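3. Mise en place et entretien de la cellule

3.1. Ce que recouvre une cellule « en état »

Les articles consacrés à la manipulation à deux bras décrivent volontiers leur politique de commande en plusieurs pages et leur cellule en deux lignes. Nous avons longtemps fait de même. La présente section prend le parti inverse, faute d'avoir pu reproduire nos propres résultats d'une campagne à l'autre sans revenir au montage, au serrage et au câblage. La cellule Fallelard comprend deux bras noirs disposés de part et d'autre d'un plateau en bois ; la vaisselle et les couverts servent d'objets de test (figure 2).

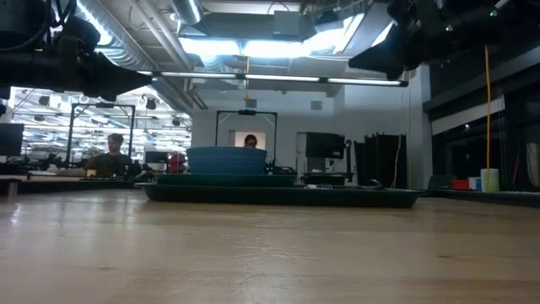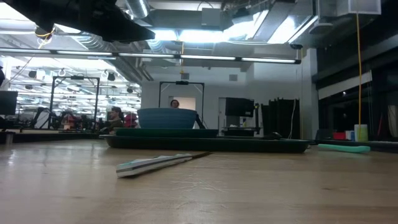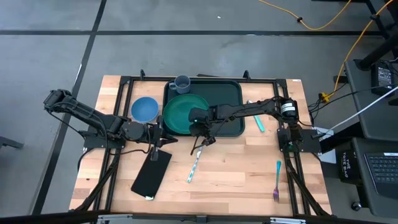 Figure 2. La cellule Fallelard : table de travail en bois, objets de test et bac à rebord.

La documentation de Jalteck, qui nous a livré les embases, affirme qu'un étalonnage effectué à l'installation reste valable « en usage normal ». L'expression n'est définie nulle part. Nous avons donc relevé la position de l'outil sur une mire fixe avant chaque session, pendant toute la campagne ouverte en mars, soit 123 sessions et 1076 épisodes enregistrés. Dans 26 sessions, l'écart dépassait le seuil que nous nous étions donné et la session a été suspendue jusqu'au nouvel étalonnage. On peut discuter du seuil. Il est plus difficile de soutenir que l'étalonnage initial suffisait.

3.2. Dérive des embases

Nous avons d'abord soupçonné les codeurs, puis le logiciel Skelon, dont la mise à jour avait coïncidé avec les premiers écarts. Le retour à la version précédente n'a rien changé. La cause la plus probable reste mécanique : les vis de fixation des embases prenaient du jeu, davantage du côté droit que du côté gauche, sans que nous sachions expliquer cette asymétrie. Un resserrage au couple nominal ramenait l'écart sous le seuil, parfois pour une seule session. Le frein-filet a prolongé l'intervalle entre deux reprises. Nous n'irons pas jusqu'à parler de correction, car la période d'observation après traitement est courte et les trajectoires exécutées n'y étaient pas les mêmes.

Le plateau constitue une autre source d'erreur, rarement mentionnée. Une table en bois travaille avec l'humidité du local, et la nôtre ne fait pas exception. Les mesures de planéité effectuées avant et après la période de chauffage diffèrent, mais elles ont été prises par deux opérateurs différents, avec deux règles différentes. Nous les conservons dans le registre sans en tirer de valeur.

3.3. Câbles et préhenseurs

Sur la campagne, les interventions portées au registre concernent en majorité les câbles. Un câble trop tendu au poignet tire sur le connecteur en fin de course ; trop lâche, il finit par accrocher un objet ou l'autre bras. Le réglage retenu est un compromis trouvé à l'essai, bras par bras, et il est perdu à chaque démontage du préhenseur. Nous avons essayé de le consigner par des repères de ruban adhésif, qui se décollent.

Les doigts des préhenseurs sont remplacés lorsque la prise d'une fourchette posée à plat échoue plusieurs fois de suite à position identique. Ce critère est commode et assez mauvais : il confond l'usure des doigts avec un défaut de hauteur du plateau ou une dérive d'embase. Au moins une paire de doigts mise au rebut s'est révélée, après contrôle, parfaitement conforme. L'indicateur d'usure proposé par Skelon, fondé sur le courant moteur, n'a pas fait mieux. Il a signalé comme neufs des doigts dont le revêtement était visiblement entamé.

3.4. Procédure retenue

La procédure en vigueur depuis la révision du 2021-11-24 tient sur une page. L'opérateur contrôle le serrage des deux embases, relève l'écart sur la mire, fait parcourir à chaque bras toute son amplitude à vitesse réduite en observant les câbles, puis replace les objets selon le plan de la session. Tout écart supérieur au seuil suspend l'enregistrement. L'ancienne pratique, qui consistait à corriger après coup les trajectoires enregistrées, est abandonnée ; 237 épisodes ainsi corrigés ont été retirés du corpus.

Yavuz Polat a objecté, lors de la relecture interne, que ce retrait améliore mécaniquement les taux de réussite présentés en section 4, les épisodes écartés comptant une forte proportion d'échecs. L'objection est fondée. Nous donnons donc les résultats avec et sans ces épisodes, et le lecteur constatera que l'avantage de notre méthode sur la méthode de référence se réduit nettement dans le second décompte.

Reste la question du transfert. La cellule de Yurt, montée d'après les mêmes plans, n'a pas présenté la même dérive, mais elle fonctionne à cadence plus faible et son registre d'entretien comporte des lacunes de plusieurs semaines. Une absence d'anomalie dans un registre incomplet ne prouve pas grand-chose, et nous ne l'invoquons pas à l'appui de la procédure décrite ici.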